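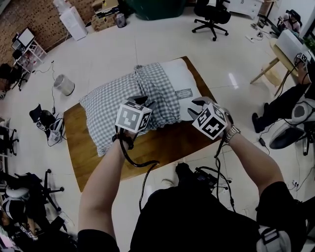

27 Apr 2019. Fill loft, Dorner lot 296. Compression set is still high after the second wash. The test bag is flat and square, which spreads the load too evenly. An ordinary pillow, as under the gripper fingers, is closer to what the fill ends up in - will sew the next bags to that form.

Tin-yau Hsiao reweighed all three samples. No change from the November figures. 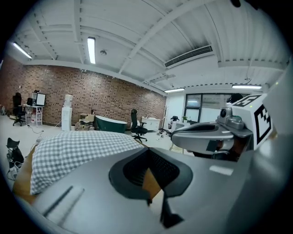
Marker cube with the small camera module in front.

Humidity in the Puvulbridge store was not logged, so the drying times can't be compared

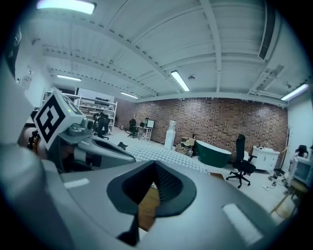

with the Dondthorpe set. Repeat both at the same setting. Ask Czesław Szczepańska for the Tokarz scale - ours drifts.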